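Duvet cover vs. top sheet for a short-term rental

Forum: Hosting and Small Lodging > Laundry and Linens
31 replies, showing the most useful first

gravelroad_host
I have two units above the shop in Velau and I'm redoing the beds before the season picks up in September. Right now both have a quilt with a flat sheet under it. The quilts take forever to dry and guests keep asking if they get washed every time. They do, but I'm tired of answering. Thinking of going to white duvets with removable covers. Is it worth the switch, and do you still put a top sheet under it?

Laundry is one home washer and one dryer in the basement. Turnover is usually 11 to 4.

pinecone77
Switched three years ago. Yes, worth it. The cover comes off, goes in with the sheets, and the insert gets washed a few times a season unless something spills on it. No top sheet. Reviews didn't change one bit when I dropped it.

Get covers with a zipper. Buttons come off in the dryer and then you're picking them out of the lint trap.

mill_street_rooms
Disagree on the top sheet. A lot of older guests want one and will call you at 9 at night to ask where it is. I keep it on every bed. It adds maybe five minutes to a turnover and it keeps the cover cleaner if somebody spills coffee in bed.

pinecone77
If somebody spills coffee in bed the cover gets it first, top sheet or no top sheet. It's on top.

mill_street_rooms
Fair about the coffee. I meant lotion and sunscreen. Those come from the inside and they don't wash out easily.

tdk_lodging
We have 30 rooms at the Arsenault, so a different scale, but we've been through this. We use what the linen people call triple sheeting. Flat sheet, insert with no cover, another flat sheet on top, all tucked at the foot. Nothing to stuff. Two people can make a bed very fast. The downside is that it comes apart if the guest kicks, and it looks sloppy on anything under a queen.

For two units I would not bother. Buy covers.

gravelroad_host
Thanks. One more thing, what do you do about wrinkles? I bought one cotton cover as a test and it came out of the dryer looking terrible. I don't want to iron a king cover on the kitchen table.

oldharborjan
Take it out while it's still a little damp and put it on the insert right away. Pull the corners tight and smooth it by hand. Most of the wrinkles are gone by check-in. A spray bottle of plain water does the rest.

Cotton and poly blend wrinkles less. Some people hate how it feels. I've had no complaints.

My bed with the plain white one on, no ironing. The cream cloth on it is still crumpled. 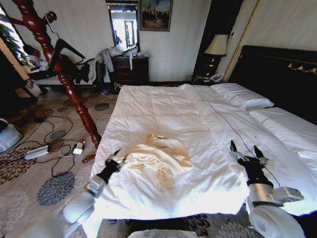
RE: Duvet cover vs. top sheet (page 2)

mill_street_rooms
Looks fine to me. A few wrinkles on white don't bother people. Stains bother people.

I'd skip the throw, though. Throws and bed runners are the first thing guests drop on the floor, and if you're not washing them between every stay you shouldn't have them out.

oldharborjan
Mine gets washed between every stay. It's small and goes in with the towels.

tdk_lodging
We pulled all the runners. Housekeeping was happy about it.

harvestmoon_b
Does anyone have an opinion on the Dratik inserts? The supply place in Gesen has them on sale and I need four.

pinecone77
I have two. They're okay. The filling shifts to one end after a lot of washes and you have to shake it back. Put dryer balls in with it and run it on low. For the price I'd buy them again.

mill_street_rooms
Sent mine back. Corner loops were sewn on with about three stitches and one tore off the first time I tied it in. If your covers have ties inside, check the loops before you cut the tags off.

harvestmoon_b
Mine are zipper with no ties, so that may not matter. Thanks both.

gravelroad_host
Update. I bought three white zipper covers per bed, so one on, one in the wash and one on the shelf. Went with the blend. Keeping a top sheet folded in the closet with a note on the shelf, which I guess splits the difference between the two of you.

First turnover with the new setup is Saturday. The cover, sheets and pillowcases for one bed fit in a single load, which the quilt never did.

mill_street_rooms
Closet is a decent compromise. Put the note by the bed, they won't look in the closet.

pinecone77
Wash the new covers twice before you use them. They shed lint on everything the first time.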